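About Us

Hi, and welcome to the Tralter Robotics Club! I'm Vy Sầm, I run the Sunday and after-school groups, and if you've emailed us in the past two years I'm probably the one who wrote back (sometimes at midnight, sorry).

We're a student club at the Huỳnh Learning Center. Right now we have 31 members, from ninth grade up to seniors, and they meet in the long room at the end of the second floor. Most of them had never written a line of code when they joined. A few still say they hate coding and just like the arm, and that's fine with me -- there's plenty to do.

What we do

Our big project is called Illa. Illa is a robot arm that students are teaching to pick things up, move them, and put them down where you asked. It sounds easy until you try it! The first term was mostly fruit on the floor.
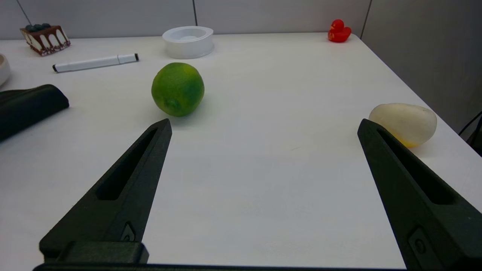

New members always start with grasping, and they start slowly. We talk about where the two fingers should close, how far apart they need to be on the way in, and what to do when something else is in the way. A lime is a great first target because it's firm and pretty forgiving, and the kids get attached to it. A marker lying flat is a lot meaner, since the fingertips have to come down so close to the table. After that you move on to the softer stuff, and then you argue with your partner about whose turn it is to drive.

Every try gets saved and labeled, good or bad. As of Sun 11 March we had 2,616 of them, and yes, the students threw a little party when we passed the old total. The bad tries get watched more than the good ones. Someone puts one up on the big screen, everybody groans, and then we try to work out which step went wrong.

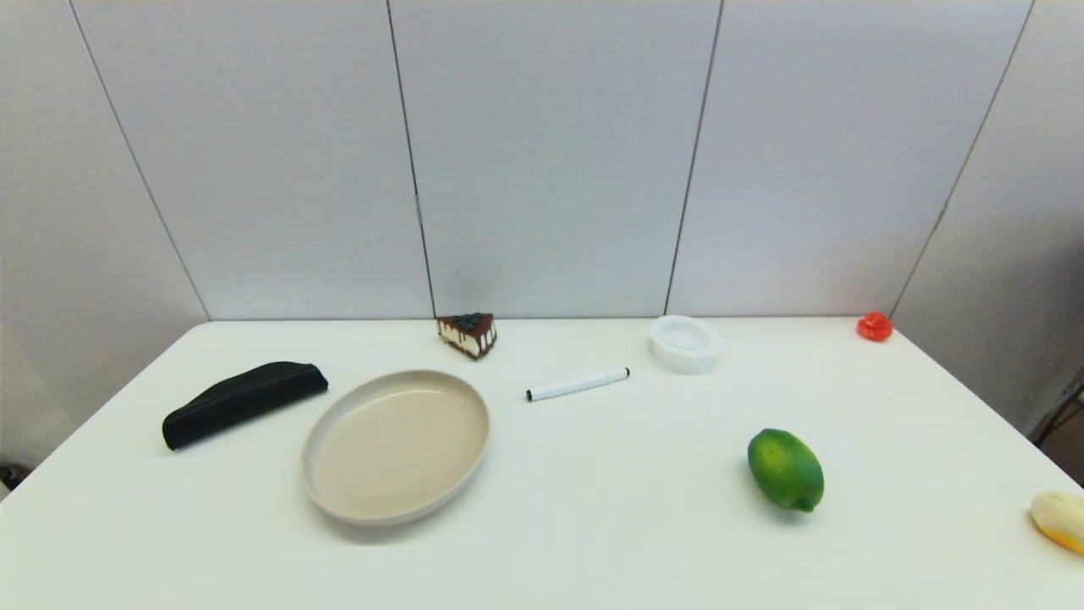

The table layouts are the students' job too. Each pair plans one, draws it on paper, and trades it with another pair, who has to set it up from the drawing. You learn fast how clear your drawing was. Mỹ Triệu started this when she was a sophomore, and she's now our student lead and very strict about handwriting.

Ellell Cup

Every September we take a team to the Ellell Cup, a one-day meet for school clubs. Last time there were 24 teams and we came in at number 8, our best finish so far. The task is a tidy-up challenge: clear a table, in order, with nobody touching the controls once the clock starts.

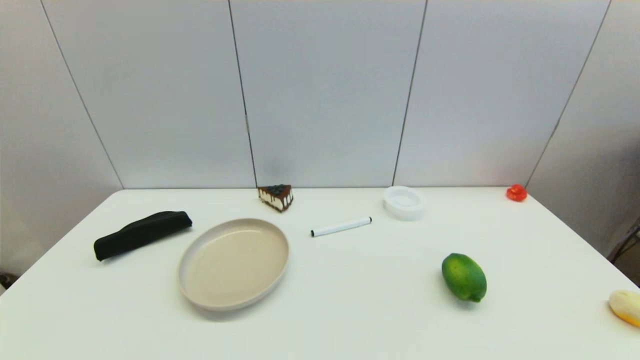 We practice for it all summer, two evenings a week, with snacks. Not everyone wants to compete, and you don't have to. Some members would much prefer to build parts or write the club notes, and our notes are really good now.

Come and see us

Visitors are welcome at any Sunday session. Just email first so I can leave your name at the front desk. Parents can stay and watch, and younger brothers and sisters can too, as long as they keep behind the yellow tape. Wear closed shoes and tie back long hair. Laptops are here if you don't have one.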